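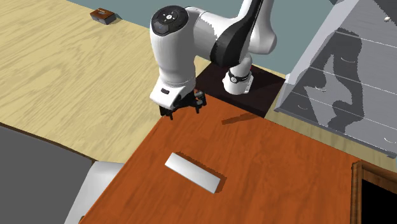 Chapter 11
Tables and Work Surfaces

Key terms: overhang, apron, movement, quarter-sawn, flat-sawn, penetrating finish, film finish, edge profile, knee clearance

When Carnstead Public Library reopened its main reading room in July, the first complaint at the front desk was about the tables. The lighting was new, the carpet was new, and the shelving had been moved to open up the windows. The tables had only been refinished. Readers said their papers slid, that the edge dug into their forearms, and that they couldn't pull a chair in far enough to write.

Jennylyn Panganiban, the designer on the project, went back with a tape measure. The tops were at the same height as before. The chairs weren't. The new chairs had thicker seats, and a reader's legs now met the apron, the strip of wood that runs under the top and ties the legs together. The sliding papers came from the finish, a hard gloss coat chosen for easy cleaning. The sore forearms came from the edge, which had been sanded square when the old coating was taken off.

All three problems could have been found on paper. A table looks like a simple object, and it is often the last item on a furniture schedule, picked from a catalog by length and color. This chapter treats it as a part of the room that people touch more than almost any other.

By the end of the chapter you should be able to:
Choose a table height to suit a given task and chair.
Work out knee clearance from the height of the top and the depth of the apron.
Explain why solid wood tops change width during the year.
Compare film finishes and penetrating finishes for a stated use.
Write a short specification for a table that a shop could price.

11.1 What a table has to do

Start with the task. A dining table, a drafting table and a sorting table may share the same floor area and have little else in common. Someone eating sits close and reaches forward. Someone sorting mail stands, reaches to both sides and wants the top near elbow height. A table that has to serve both will be a compromise, and the client should hear that before the order is placed.

Write down who will use the table, whether they sit or stand, what will be put on it, and how it will be cleaned. Then ask about moving it. A table that stays put can be heavy. One that is folded away every evening has to be light enough for one person to carry, and its corners will be knocked against door frames.

Metric dimensions are common in furniture drawings, even in American offices that use inches for the building. In the exercises for this chapter the standard top is 2000 mm long and 1000 mm wide. Keep all the dimensions on one drawing in the same system. Mixed units are a common source of costly mistakes.

11.2 Height and clearance

Knee clearance is the open space between the floor and the lowest part of the table above the sitter's legs. To find it, take the height of the top surface and subtract the thickness of the top and the depth of the apron. A drawer, a cable tray or a steel rail counts as well if it hangs lower than the apron.

Students often check the table and forget the chair. Always draw the two together, in section, with the seat at its highest setting. Chair arms need the same check. If they hit the apron, the sitter ends up too far from the work and leans forward to reach it.

11.3 Reading the surface

A wooden top has a direction. The grain usually runs the long way, and the eye follows it. In a narrow room, grain running with the length of the room makes the room seem longer. Several tables placed side by side should have their grain running the same way unless there is a clear purpose in turning one.

Color needs more care than a small sample suggests. A chip of stained wood held in the hand may look brown, and the same stain spread over a full top may look orange. Pale walls and white objects close by make warm colors appear stronger. Ask the shop for the largest sample it will supply, and look at it in the room, flat, at the height of the table, in the morning and again after dark.
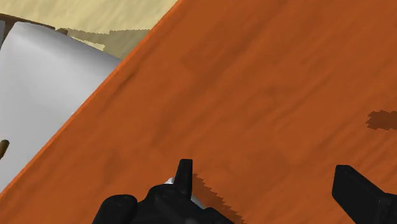 Figure 11.1 Rendered wooden tabletop in burnt orange with faint darker streaks. The edge is lighter than the surface.

Renderings are useful for settling color and grain direction with a client, but they should not be used to approve a finish. The wood in a rendering is an image applied to a shape. It may have no pores and no end grain, and its sheen depends on settings that have no match in a finisher's shop. Label every rendering with the name of the finish it is meant to show, and attach the physical sample to the same sheet.

11.4 Movement

Wood takes in moisture from the air and gives it off again. As it does so it swells and shrinks, mostly across the grain and very little along it. A solid top will be wider in a humid summer than in a heated room in winter. Flat-sawn boards move more across their width than quarter-sawn boards of the same species.

The top must be free to move on its base. Slotted screw holes, wooden buttons and metal clips all allow this. A top glued or screwed tight on all sides may split or cup. Veneered panels move much less, and for large tops in public buildings they are often the better choice.

Case note: The Pappas order

Jonas Wieser runs a small shop that built a set of dining tables for the Pappas restaurant, job number 3642. The drawings called for solid tops with a steel band fitted tightly around all four edges. Wieser priced the job as drawn, then sent a second price for veneered tops with the same band. He included a short note explaining that a solid top would push against the steel in summer and leave a gap in winter. The owner took the second price. The drawings were revised before any wood was cut.

Before you read on

Choose a table you use every day. Measure the height of the top, the depth of the apron if it has one, and the height of the chair seat. Run your hand along the front edge and describe its profile in a few words. Keep your notes. You will need them for the section drawing in Exercise 1.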